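Chapter 4
Watching Two Arms Work

Before you read
Key terms: gripper, handover, work area, reach, teleoperation, cycle
You will need: your notebook, a watch or phone timer, the blank observation sheet from the end of Chapter 3

Starting on the shop floor

Most books on automation start with a diagram. Joints, axes, a box with arrows. We do that too, but later, in 4.3. First a visit.

The open day at Tovico ran on 28 Jun 2019. Small site, one long building, parking in the back by the loading doors. Students from two evening classes went, plus whoever had seen the poster. Aušra Adomaitis ran the sign-in desk and handed out badges and the floor plan, which was wrong about where the stairs were. Five stops on the plan. We only care about one of them in this chapter, the table-top demo at stop four, because it is the one students kept going back to.

No cages, no conveyor. A table, two arms, everyday stuff laid out on it. Hyun-seo Ahn gave the talk and took questions. Short talk. She told the group to stop looking at the arms and look at the gap between the grippers, and to keep looking there untill she said stop. Harder than it sounds. The elbows move more and your eye goes to them. 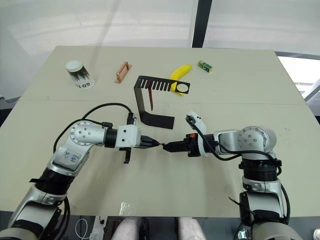 What the visitors asked

Quick list, from the notes of Reece Pilkington, who taught one of the evening classes and wrote down whatever he could catch.

Why two arms? Ahn's answer: one arm can pick and place all day. Passing a thing from hand to hand, holding while the other hand turns, opening a lid, those need two. Or one arm and a good clamp, which is cheaper, and she said so.

Why something that small? A tiny red object between two sets of fingertips leaves very little room for error. Big soft things forgive you. Small ones get dropped, or pinched at a bad angle, and then the second gripper has nothing to take hold of.

Why all the odd things on the table? A paper cup with a lid, a banana, a black metal bracket with slots in it. Different shapes, different stiffness. A cup can be crushed. A banana curves, so where do you grab it? The bracket is stiff, but has gaps a finger can slip into. Make a table of these yourself in Exercise 4.1.

How many tries before it's good? Ahn gave two numbers. The team at Skundix, who they trade notes with, asks for 600 clean handovers before they call a task ready to show. Tovico asks for 1,000. Neither number is a law. Each shop picks its own and argues about it.

Can it do it faster? Yes. Not always a good idea. See 4.4 on speed and grip.

A disagreement worth keeping

On the way out Saulius Šimkus, a line mechanic for many years, said the demo was nice but told him nothing about a night shift. He wanted to see it run on a dirty table, with someone walking past. Arnout Wouters, who was on the same tour, thought that was unfair to a demo. You show one thing at a time, he said, or people can't tell what they are looking at.

Both points come back in this chapter. Šimkus is talking about reliability (4.5). Wouters is talking about what a demonstration is for (4.2). Keep the two apart in your notes. Students mix them up on the chapter review every year.

How to watch a demo

1. Pick one spot and stay on it for a full cycle. The grippers, the cables, the operator if there is one. Switch on the next cycle.
2. Write times, not adjectives. "Smooth" is no use to you a week later.
3. Note what is on the table and never gets touched. It still takes up work area and the arms have to clear it.
4. Look at where the cables go when the elbow bends.
5. Ask who is in control. A person at a second set of arms? A program? A bit of both? If the guide doesn't say, ask agian.

Exercise 4.1
Choose four objects from your kitchen. For each one write down where a two-finger gripper should hold it, and where it should not. Trade lists with a partner. Mark anything you disagree on and bring it to class.

Turn to page 111 for the observation sheet, then go on to 4.1, Reach and Work Area.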